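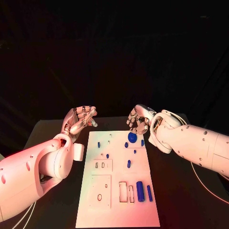
Two-armed robot going into kitting, what happened to the jobs at your place?

Forum: Shop Floor and Warehouse > Working Life

kitbench_lou
Started August 27, 2021

I work in kitting at Skavico, the Contreras Road site. We make up trays of small parts for the pump assembly line. Pegs, caps, spacers, rods, that sort of thing, all into the right holes in a tray, tray goes to the line. There are 25 of us on the benches across both shifts and I've been on it since I left the bakery.

Since spring there's been a robot in the old tool store at the back of our area. Two arms with proper hands on, fingers and thumbs, and it practises on a white board with blue parts. The pieces are pegs and cylinders and a big knob. Zarkov supply it and they have a couple of people on site most of the week. The manager in charge of it on our side is Teodoro Ventura, who used to run goods in.

We were told in the last briefing that it goes on bench work in October, starting with the Prilia trays. Those are the simplest we do. We were also told no jobs are going "as a direct result". I've heard that sort of wording before.

What I'd like from people who have been through it is what changed for you day to day. I don't need to be told the robots are coming for us all, I get that at home.

damson_jar
Reply

We had arms put in at a packing place I worked at, the ordinary sort with a gripper, behind a cage. No redundancies, that part was true. What they did was stop replacing people. Two years on the benches were half empty and the ones left were all minding the cells.

Minding is a different job. You stand there and wait for it to stop, then you clear it and restart it. Some people liked it. I didn't, my feet hurt more from standing about than they ever did from working, and I'd lost the chat with the woman opposite.

Ask what happens to the bench rate. Ours went to a "cell operator" grade and it was 42p an hour more, but the shift pattern changed with it and I lost more than that in childcare.

Old Gantry
Reply

If it's still putting pegs in a board I wouldn't lose sleep. I've done maintenance for a long time and seen plenty of these in a back room with the lights down and a black curtain behind. A board bolted in one place is not a tray that's come off a trolley with a chip in the corner and somebody's sandwich crumbs in it. October sounds like a date off a slide.

kitbench_lou
Reply

It might be a date off a slide, but they've moved two benches already to make space for it.

Thanks damson. The grade thing is useful. Nothing has been said about grades at all.

I can answer one thing people at work kept asking, which was whether it uses both hands. It has both up near the board the whole time I've been watching, but a lot of the time only one of them has hold of anything. The other one just hangs there half closed. One of the Zarkov lads said that's normal at this stage, the two-handed jobs come later.

prav_in_stores
Reply

I'm at the same company, different site, so I'll be a bit careful.

We had the earlier version of this for goods sorting. The thing I'd tell you is that the people who got asked to help with the trials did all right out of it. Three of ours went over to it, learned how to reset it and how to show it a new part, and they're still doing that and are on better money. The people who kept clear of it on principle ended up being moved wherever there was a gap. I'm not saying that's fair.

If Ventura asks for names, put yours in.

damson_jar
Reply

I don't agree with that as advice. It's fine for three people. Lou says there are 25 on the benches. If everyone puts their name in there are still three jobs, and the other 22 have helped train it.

prav_in_stores
Reply

Then somebody else gets the three. I'm telling Lou what I saw happen, Lou can decide.

Old Gantry
Reply

You're both right and you'll be at it all night. The union should be asking for the number of posts in writing before anyone volunteers for anything. Is there a union?

kitbench_lou
Reply

There is, and the rep is decent. He's been given a meeting, after the summer shutdown.

I should say I don't hate the thing. The bit of the job that hurts is the thin rods. You pinch them and turn them and push them down, hundreds of times a shift, and I've got a thumb joint that clicks and so has nearly everyone over forty. If it took the rods and left us the rest I'd carry it in myself. What worries me is the other way round, that it takes the easy trays like Prilia and we get nothing but the awkward ones all day. At the moment the easy trays are when you get your breath back.

Has anyone had that?

m_tolley
Reply

Yes. Exactly that, at a place doing electrical sets. The machine had all the plain boxes and we had all the specials, and our targets had been worked out on a mix of both. It took months to get the target changed. Before it came in we were on 40 sets an hour, and on specials only you couldn't do that with four hands. People were getting talked to about their speed who had never had a warning in their lives.

Get the target looked at before it goes live. Once there's a chart on the wall with you under the line it's much harder to argue. Keep your own note of how long each type of tray takes you now, in a notebook, nothing clever.

kitbench_lou
Reply

That's the most useful thing anyone has said to me about this, including at work. I'll start the notebook on my next shift. I'll get Bev to do one too so it isn't only mine.

Old Gantry
Reply

Seconded. And write down which trays come to you damaged, and how badly. That's where the machine will stop, and when it stops they'll hand those to you as extras that don't show on anyone's count.

I'll give some ground on October, by the way, if they've moved benches. Nobody where I worked moved a bench for a demo.

ruthless_ruth
Reply

Coming at this from the other side, I plan shifts in a factory that has automated a fair bit. Managers aren't sitting there hiding the number of posts. Quite often they haven't got one. They know what the supplier says the machine will do and they know it won't do that in the first few months, so they keep everybody on and see. That isn't comforting if you're on the bench but it does mean there's room to ask for things early on. Job rotation is one. We rotate people between minding and bench every two hours and hardly anyone wants to go back to doing one all day.

We also didn't have cages with the newer arms, so where people walked and where the trolleys stopped had to be sorted out first. Ask who decided the layout. It's generally someone who has never pushed a trolley.

damson_jar
Reply

"Keep everybody on and see" is what I had. The seeing part was when people left and the adverts never went up. I'd rather they had a number, even a bad one.

Rotation is a good idea though. We never had it.

kitbench_lou
Reply

Update. I went and asked Teodoro Ventura if I could stand and watch for my break and he said yes, and he stayed and talked, which I give him credit for.

I asked him about the rods and the easy trays. He said Prilia goes first as it has the fewest different parts, and he hadn't thought about what it does to the mix for us. He wrote it down. I asked about targets and he said they'd stay as they are "for the time being". I told him what m_tolley said, without saying it was off a forum. He wrote that down as well.

Grades, he said, is HR. Posts, he said he doesn't have a number, so Ruth is right about that one.

As for the robot, it had its right hand round a slim upright part next to the big cylinder while we were stood there. Bev reckons it holds things like somebody wearing gardening gloves. I've put a picture in for Old Gantry, who wanted to know what the fingers were like.
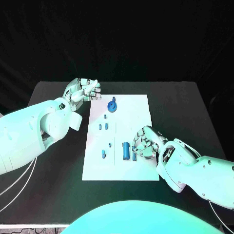 Old Gantry
Reply

Ta. More joints in those hands than I'd want to look after. Ask who does the maintenance, your own fitters or Zarkov. If it's Zarkov, ask how long they take to turn up, and what the bench is expected to do in the meantime. Look at the cables on the floor as well. They're all right in a back room, but I wouldn't want them loose like that where people are pushing trolleys.

m_tolley
Reply

"For the time being" is what we got told about targets. Ask for a review date.

And don't let them use your notebook figures to set the new target without you agreeing to it. Ours did. Take a copy and give them the copy.

prav_in_stores
Reply

Maintenance here is our own fitters for the simple stuff after a course, supplier for the rest. The course was good. One of the fitters was dead against the whole thing and now you can't get him out of there.

Did he ask you for names, Lou?

kitbench_lou
Reply

He did, at the end. He asked if I'd help set out the trays for the first trial, on my normal rate. I said I'd speak to the rep first and he was fine with that.

I haven't made my mind up. Bev says she'd do it tomorrow and she's got nine years until her pension. My feeling is I'd want rotation agreed first and the review date for the targets, and then I probably would. I know damson won't like it.

damson_jar
Reply

I don't mind what you do, I'd only want you paid for it. Normal rate for teaching it the job isn't right. Ask for the higher grade from the day you start on the trial.

ruthless_ruth
Reply

Agree with damson there. We paid a trial allowance and it caused very little fuss. Get the rep to bring it up so it covers whoever does it and not only you.

kitbench_lou
Reply

Will do. Rep's meeting is the week after shutdown and I'll post what they say about the grade and the targets. Notebook has two pages in it so far, mostly rods.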